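4.2 Controller comparison in simulation

We compared two controllers on the same arm before moving either one to hardware. The first, Clurcombe, is a joint impedance controller with fixed gains. The second, Erstead, solves for joint velocities at every step and limits them near singular poses. Both received the same target poses from the Plakcombe planner, and the gripper stayed empty in all runs of this section.

Each controller ran 53 reaches. A reach began from the home pose and ended when the fingertips held position within 7 mm of the target, or when 12 seconds had passed. Targets were drawn once and reused, so a difference between runs comes from the controller alone. Figure 3 shows the simulated arm with the gripper low over the plank floor.

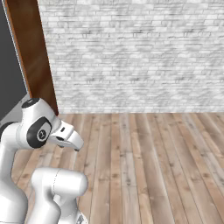 Why were the gains not tuned separately for each target height?

Tuning by height would have given Clurcombe information that Erstead does not use. We set the gains once, on a separate group of 14 targets, and left them unchanged.

Figure 3. Simulated arm and gripper in the room used for the reaching runs.

Most timeouts under Clurcombe came at low targets far from the base, where the arm settled short and crept toward the goal. Erstead reached these targets sooner but overshot more often when the wrist had to turn late in the motion. Talpur and Marwat saw the same overshoot with the Bukhari wrist and reduced it by lowering the velocity limit on the last joint. We kept the default limit here.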